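AMEGASHIE BLOCK CLUB MOVES ITS JULY STREET CLEANUP, ADDS PORCH NIGHT

For release 2024-04-16

Hi neighbors, and hi to anyone at the local papers who still reads these! I'm Ljubica Radulović, I look after the mail and the phone for the Amegashie Block Club, and I have a few changes to pass along before people start marking up their calendars.

First, the July alley cleanup will start at the Drorura Street end this year. We've always begun by the viaduct, but the city has the sidewalk torn up there and I don't want anyone hauling bags over broken concrete. Johannes Msimang will have gloves, rakes and the good brooms on his front steps (please bring the brooms back this time).

Second, we're trying a porch night. If you live on one of the 3 blocks between Drorura and Clurken, leave your light on, put out a chair and say hello to whoever walks by. Our beat officers know the plan and have said they'll stop in if the radio stays quiet.

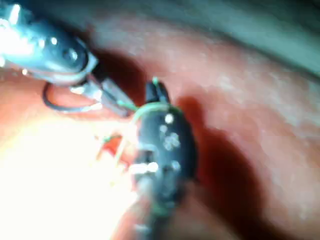
Photo: Amegashie Block Club

We also heard back on the streetlights – finally! Senyo Osei walked the blocks with a flashlight and a notepad and sent in every dark pole he found, and the alderman's office says the work order is open. I asked for a date and didn't get one, so keep calling. Mention the pole number if you can read it.

Flyers are the last thing. We printed 1580 and I have most of them in my hallway, so if you can take a stack for your building, I'd love to see you. Spanish and Serbian versions are coming as soon as I finish proofreading.

Our next meeting is in the back room at Pundari Bakery, use the side door. Dede Quaye is running it while I'm out of town, and she'd like agenda items in writing. Drop them in the club mailbox by the bakery counter, or catch her on the block.

Ljubica Radulović
for the Amegashie Block Club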